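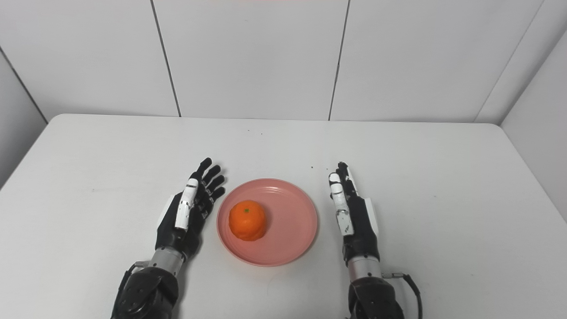
Call for participants: does fruit before bed do anything for your sleep?

You have probably read that a piece of fruit in the evening helps you sleep. You may also have read that it keeps you awake, or that it only works if you eat it with nuts. We have read all of that too, and most of it goes back to a handful of small studies with no proper comparison group. One of them had no comparison group at all.

So we are running a plain trial in Burnetley this June and we need people who are willing to be bored for a few weeks.

**What you would do**

- Keep a sleep diary every morning. It takes a few minutes and you can do it on paper or by phone.
- Eat one tangerine in the evening on some weeks, and no fruit after dinner on the others. We tell you which is which.
- Wear a wrist tracker at night. We have our doubts about these gadgets, so the diary comes first and the tracker is a cross-check.
- Come in for 7 short visits to our rooms on Bowen Street, all on Tuesday evenings.

**Who we want**

Adults who sleep badly at least a few nights a week and are not being treated for it. Shift workers are welcome - most studies leave them out, and we think that's a mistake. We can't take people with a citrus allergy, or anyone taking medicine that comes with a warning about citrus. Ask your pharmacist if you aren't sure.

You don't have to believe in this. If you think it's nonsense, please apply. We already have plenty of keen people.

**What we can't offer**

We won't promise better sleep. We also won't give medical advice, and if your sleep is making daily life hard, see a doctor first.

**Pay**

$900 if you finish, paid in three parts. Drop out early and you keep what you've been paid so far. Fruit is supplied. Nobody who sells fruit or sleep products is paying for the study, and the full results will be posted whichever way they go.

**How to apply**

Ask for a form at the Okero Sleep Group front desk, or call and leave a message for Emiliano Bautista. Questions about the method, including rude ones, go to Birger Viklund.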